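Filed under: Program Updates, Grantee Reports
3 comments · 11 shares

Progress report to the Praltano fund, February

Prepared for the program manager. The previous report promised a sorting room that would be "fully functional by winter." I did not write that sentence and would not have. Most of the room works. Some of it I have doubts about, and I would like the fund to hear them from us before the next payment is discussed.

Spending first. The room budget for this period was 1,945 dollars and we spent 1,817. Please don't read the difference as a saving. The Standov order for extra foam blocks was held back, and if it goes ahead the money is gone and then a little more.

The blocks are meant for the building and sorting sessions with the younger groups at Guron. The proposal claimed that foam would be quieter than wood, safer to throw and easier to store. Quieter, yes. Safer to throw, yes, and the children found that out on the first Thursday. Easier to store I would dispute. Foam takes up the same space whether or not anybody is using it, and the closet we were given is narrow. The bags we bought for it tear at the handles. I have asked Meireles to quote for bins with lids, and their first quote was for the wrong size.

Attendance is recorded at 95 percent of the places offered. I would be careful with that figure. It counts a child as present if the child was signed in, and two of the session leaders sign in the whole list at the start and correct it later, or mean to. We have changed the sheet so that names are marked at the end. Expect the next figure to be lower, and expect it to be closer to the truth.

The claim I trust least is the one about learning outcomes. The proposal says that sorting by color and size "builds early math confidence." It may. We have no measure of it beyond leaders' notes, and the notes mostly say the session went well. I sat in on 8 sessions. In the good ones the leader asked for something specific, such as a wall that would stand without being held, and then left the children alone with it. In the weak ones the blocks were tipped out and the leader talked over the noise. The equipment was the same each time, which makes me wonder how much of the result we should be crediting to equipment.

The work surface is the other open question. We chose green with a fine weave because the supplier's sheet promised grip and low glare. The grip I can't fault so far. A pale purple block is easy to pick out against it, and so is its shadow, but the low glare claim does not hold up when strong light lands on the surface.

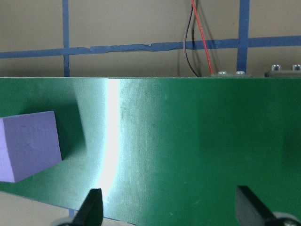
Iwona Gajewski answered the draft of this report by saying that glare was the least of it, that the older children simply move to another side when the light bothers them, and that she would sooner see the money go to a second leader on the busy afternoons. She also thought I was being hard on the sign-in sheets. I have left that section as it was. On the second leader I think she is right, and it would cost more than anything else listed in this report.

Requests to the fund:

Permission to carry the unspent amount into the next period.
A decision on the Standov order. My recommendation is to wait until storage is settled.
Agreement to drop the phrase "math confidence" from the public summary until we have something to support it.

The attendance sheets and receipts are in the shared folder. One receipt, for tape, is missing.

Get program updates by email. You can unsubscribe at any time.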